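Kitchen and pantry walk-through, Maltonum house, January

I do this one every winter before we open the house back up for guests, and I've started typing my comments in so Đạt Khúc can see what I was grumbling about. Anything marked REDO is on his list!

Smoke alarm, hallway - OK. Pressed the button, nearly went deaf.

Smoke alarm, pantry - REDO. It chirped the whole time I was in there (new battery, please, the old one has been in since we painted).

Fire extinguisher - OK. Needle in the green, pin in place, tag number 2768. It was hiding behind the mop bucket again, so I hung it back on its hook by the door.

Outlets by the sink - one OK, one REDO. The left one trips when you press test but won't reset. I put tape over it. Please don't peel the tape off, Giáp!

Fridge - OK at 3 degrees C. I wiped the door seal while I was at it and wow, that was overdue.
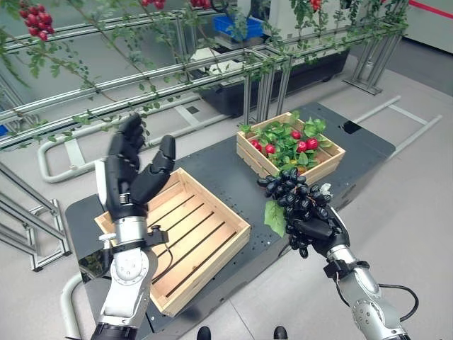 Water heater - OK, I guess? No drips, no rust that I could find, and the relief valve pipe points at the floor like it should. I'd still like the Derkum people to look at it before spring.

Step stool - REDO. Two rubber feet gone. I wobbled on it for maybe a second and got right back down.

Cleaning products - OK now. The Brultine descaler was on the same shelf as the flour, so I moved it to the high cupboard and put the child latch on.

Back door - OK. Opens all the way, nothing stacked in front, and I got from the stove to the yard in under 30 seconds with my slippers on.

Next check after the outlet is fixed. Đạt, text me when you've got the part.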